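Search this site Enter keywords
5 min read

3. The build

Our bench at Dromside began as a plain table in a shared workshop, and most of what we learnt came from fitting two arms onto it without them getting in each other's way. Arvid Åberg wrote the first version of Nakwood, our control program, over a few long evenings in January, and it has been patched by nearly everyone with a key since then. We were delighted at how far it went! The full log now holds 1,045 attempts at the board task.

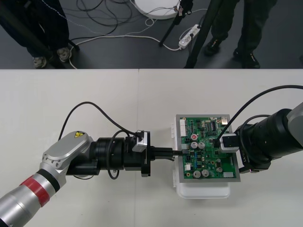 Figure 2. The two arms at the circuit board.

Sharing the work between the arms was the part we enjoyed most. Nakwood gives each arm its own queue and lets either one wait for the other, so a step can be written in plain terms: hold, reach, press, let go. Mounting the camera on top of the left gripper assembly means its view moves with the fingers, and the cables have to be given long loops so that the wrist can turn freely. The light grey frame around the board gives us fixed edges to measure from, and we set all our start positions by them. Retuning after a change of board takes about 5 minutes, far less than we had feared when we drew up the plan (see Section 2). Anyone with a spare table and some patience could try the same layout, and we would love to compare notes.

Last updated: January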